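Teleoperators wanted, hand comparison study (paid, part-time)

Leravex is looking for 10 people to spend their mornings picking up snacks with hands that are not their own. The job starts in September and runs until we can say which of two robot hands we should be buying, or until the pretzel budget gives out.

What this is about

We have a two-armed robot and two candidate hands for it. One is the Voreck, with long jointed fingers and a strong opinion about flat objects. The other is the Prata, which is shorter, stubbier and cheaper, and has a following in our accounting department. Both manufacturers sent us very good videos. We would like some numbers made by people who don't work for either of them.

You will wear tracked gloves and a headset, see what the robot sees, and try to do ordinary things: pick up, turn over, hand across, put down where the sheet says. There are 357 trials per hand, split among everyone. Some take four seconds. The ones involving thin cards take longer and have produced most of the language we now ask people to keep down before noon.

The objects come from a shelf in the kitchen and a drawer of office leftovers. A typical layout has a can and a bottle lying on their sides, a spouted pouch overlapped by a bag of chips, a computer mouse, and a printed card flat on black velvet. Velvet grips the card nicely, so sliding it to the edge is harder than you would think. Martim Teixeira chose the velvet. You may take it up with him.

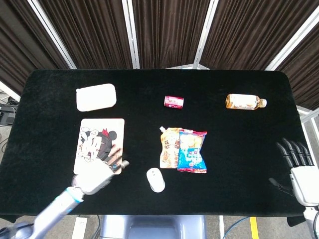
What you'll do

Work a three-hour morning shift, four days a week, in blocks of twenty minutes with breaks between them. Switch hands every Tuesday. Reset the table between trials using the layout sheet, and log each attempt as a grasp, a drop or a miss. Fill in a short form on how tired your wrists are. Please do not be brave on this form.

Who we're looking for

You need to be 18 or older, able to wear a headset without feeling sick, and comfortable standing for twenty minutes at a stretch. Left-handers are very welcome, as we have plenty of the other kind. Experience with robots is fine but buys you nothing. Our best operator in the pilot came from cake decorating, and our worst designed the controller.

If you have worked for either hand supplier, or for Jemurar, who make our gloves, please sit this one out.

Pay and practical matters

Hourly pay, training included, same rate whether you drop things or not. Coffee is free. The snacks on the table are test equipment and have been squeezed by a machine many times — bring your own.

How to apply

Send a few lines to Eduardo Ramalho at the Leravex front desk with the mornings you can do and anything fiddly you are good at. No résumé needed. He will set up a half-hour tryout with both hands, and you will hear back either way.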